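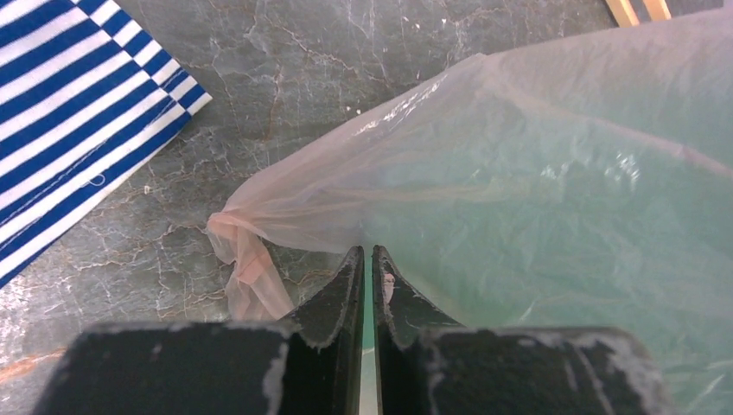 Workshop Notes

December 6, 2022

I've been going back and forth between two sets of fingers for the arm since April, and this week I finally sat down and ran them against each other properly. The dark tapered ones are the set I started with. They're scuffed white all over by now, the right one worst, and I keep meaning to print a new pair and keep not doing it.

The other set came from Marek Holub, who got them from a small shop called Zarkden. They're wider and softer at the tip, with a ribbed pad. They look better made than mine, and they cost 40 for the pair, so they should be.

I used plastic bags for the test. Boxes and cups are no use for comparing fingers, as both sets pick those up all day. Thin film is harder. It slides, it folds over itself, and the wrist camera gets highlights off every crease, so the depth estimate jumps around. On the gray marble-patterned top, the clear part of a bag more or less disappears for the software. It does best with a twisted corner where the plastic bunches up. There's more to see there and more to hold.

I did 100 tries with each set, same arm, same controller, same speed. I moved the bag by hand between tries and didn't try to put it back the same way. A try counted if the bag came up and stayed up for a slow turn of the wrist.

My old fingers got 71. The Zarkden ones got 64. I expected it to go the other way. The soft pads were better once they had the film, and I don't think they dropped it more than twice. They just had trouble getting under it. The narrow tips slide in beside a fold and close on it, and the wide ones push the whole bag along the table.

Rozália Danko wrote to ask if I'd tried closing slower with the wide set. I had, for one short run, and saw no difference. I haven't tried lowering the approach angle, which was her other idea.

Next I want to cut the soft pads down to fit my narrow fingers. Marek says the glue won't hold. I have a tube of it anyway, so I'll find out over the weekend.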